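Oiled tabletop next to a countertop microwave: finish going dull

plankrow
Posted May 2026

Birch top, oiled with Budora hardwax, two coats, left to cure 11 days before anything went on it. Size is 1055 mm by 428 mm. The patch behind the microwave has gone dull and feels slightly rough. The rest still beads water. I measured the gap from the appliance to the wall at 188 mm, so I assumed airflow was fine. Is this heat, steam, or a bad cure?

tallow_9
Steam. Hardwax oil handles dry warmth well enough. Repeated condensation raises the grain and you feel it as roughness. Find out where the vent discharges before you touch the finish.

kerf_and_co
Disagree. Two coats on birch is thin, and it drinks the first one unevenly. I would bet on low film build. If you are choosing a color for the recoat, look at how strong figure reads under a warm tone. 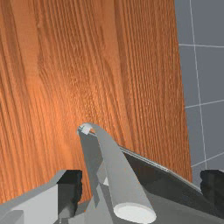 Orange-brown finish, grain running top to bottom

Plurnon's amber oil goes that way on most softwoods. On birch it comes out weaker.

plankrow
Color is fine as it is. I want to know about the cause. The vent is at the rear and aimed slightly down.

tallow_9
Then it is aimed at your dull patch. Either turn the unit or raise it on 20 mm feet. Large flat-sided units sitting tight to the wood also trap moisture under the base.
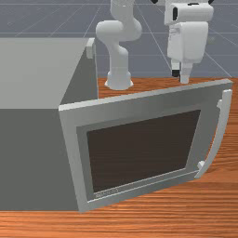
Gray microwave-style box on a wooden top

Check under yours with a dry paper towel after a long cycle.

kerf_and_co
A paper towel will tell you there is moisture. It will not tell you the film was thick enough to begin with. Put a drop of water on the dull area and another at the front corner and compare after ten minutes.

plankrow
Did both. Towel came out damp. The drop soaked in at the back and sat on the surface at the front.

radial_sawn
Both of you can be right, then. Scuff the patch with a gray pad, wipe, one thin coat of the same oil, buff it off after 15 minutes. Do not switch to Gidura over Budora without sanding back. I had adhesion trouble with that pair. Also leave the door open for a few minutes after cooking so less vapor ends up on the wood.
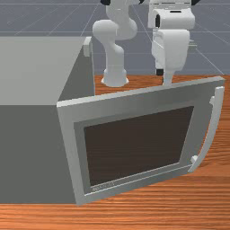
tallow_9 thinks the door habit only moves the vapor to the front edge, and would sooner put a Radebe mat under the unit and reoil once a year.

plankrow
Ordered the feet. Recoating in June when the room is warmer. Will post the drop test again after that.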